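**Thread: Hand-me-downs - is there a polite way to say stop?**
Board: Family & In-Laws

**mabli_m**

My sister-in-law has been passing down her kids' stuff to us for 5 years. I was grateful for the first two. Last night at 9:40 another carload turned up on the porch in garbage bags, untagged, with a text that said "enjoy!!"

So far I have found snow pants in three sizes, none of them ours, a breast pump from a previous decade, and half a train set. The other half is presumably coming in November.

How do I stop this without starting a war? We see these people every Thanksgiving and I would like to keep being handed the gravy.

**rurkov_dad**

You say thank you and drive it to the thrift store. Total cost, one tank of gas a year. My wife's cousin thinks our son wore every sweater she ever sent. He's in college now and she still brings up the one with the moose.

**zarmeena_a**

> You say thank you and drive it to the thrift store.

Strong disagree. This works until she asks for something back. Mine asked for a christening gown I had donated eight months earlier. I spent a weekend going through every secondhand shop in Conberg and ended up buying a different gown and a box of tea bags to age it with. She said it looked smaller than she remembered.

Just tell her. "We're out of room, please ask before you bring anything." It takes ten seconds and then you both feel weird for a month, and then it's over.

**Hamish A**

I'm the sister-in-law in our family, so let me speak up for the garbage bag people. Nobody enjoys sorting it. I've got a basement full of clothes that cost real money and the thought of them going in a dumpster makes me itch. Giving them to family feels like I didn't waste anything.

If my brother had told me he didn't want it, I'd have been annoyed for a day and then given it to the daycare.

**zarmeena_a**

Hamish, with respect, you've just described moving your guilt from your basement to his.

**Hamish A**

Yes. It was very freeing.

**mabli_m**

OK but that's useful. So she might not even care where it goes?

**Hamish A**

I can't speak for her. I cared about precisely one thing, a wool coat, and I put a note on it. If she wants something back and didn't label it, that's on her.

**yurii_k**

Two rules in our house, both learned the hard way.

1. Anything that comes in a bag gets opened the same day. We left one in the garage over a summer and there was a banana in it.
2. Clothes one size up only. "He'll grow into it" is how you end up storing a teenager's wardrobe for a toddler.

Also please don't make your husband's family your job. It's his sister. He owns a phone.

**rurkov_dad**

Seconding the phone thing. Still against the honesty thing.

**zarmeena_a**

Enjoy your moose.

**mabli_m**

Update, as promised. Husband called her. The call lasted 2 minutes, of which most was about the football. She said "oh thank God, I thought you guys needed it," and told him she's been hauling some of it over from HER neighbor. So I have been raising my children in a stranger's snow pants.

She's now texting pictures first, and we answer yes or no. First round was a bread machine (no), rain boots (yes), and a crib bumper (no, and also please throw that out). Then a shape sorter, which I said yes to before my husband could get a vote in. I think that makes me part of the problem.

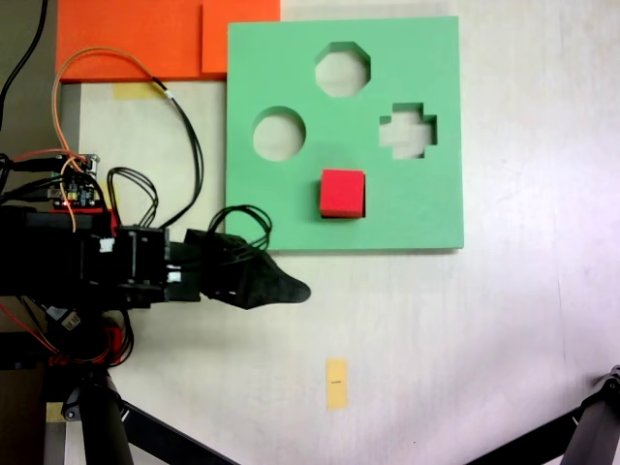

*The shape sorter. I said yes.*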